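Altau Robotics Club – Frequently asked questions
Last revised 8 March 2024

Who can join?
Anyone enrolled at the college, from any course. Membership is capped at 70 and currently stands at 67. Write to Gisela Steinbach, who keeps the list.

Do I need to know how to program?
No. New members write short scripts in pairs for the first term. Python is used throughout.

What is the block sorting project?
Members write a controller that moves the arm with a plain rod, so blocks can be pushed but not picked up. The task is given as a written instruction, such as "bring the blue cube to the red star". Teams are marked on final block positions and on path length.
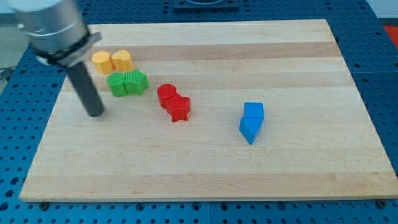
How is a run set up?
The start layout is drawn by script and placed by hand. The rod is parked clear of the blocks before the controller is released. Layouts vary in difficulty. With the blocks in pairs by colour, as with the red star touching the red cylinder, a push on one block will usually disturb its partner, and the controller must plan for this. Flat-sided blocks are easier to steer than cylinders.

How long does a run last?
The limit is 5 minutes. A block pushed off the board ends the run – it is not put back.

May I use the arm alone?
No. At least 2 members must be present, one of them within reach of the stop button. Benedetta Ruggiero signs people off after the safety session, which takes about an hour.

Is there a simulator?
Yes, Vultik. Contact friction is poorly modelled, so expect to retune push speeds on the real arm. Jin-sol Son maintains the block models.

Are there competitions?
The club enters the Henau student meeting in June. Teams are fixed one month beforehand. Travel is paid; meals are not.

Where do I report a fault?
In the logbook, with the time and the script version. Do not restart the arm after a joint error until Kerstin Strömberg has looked at it.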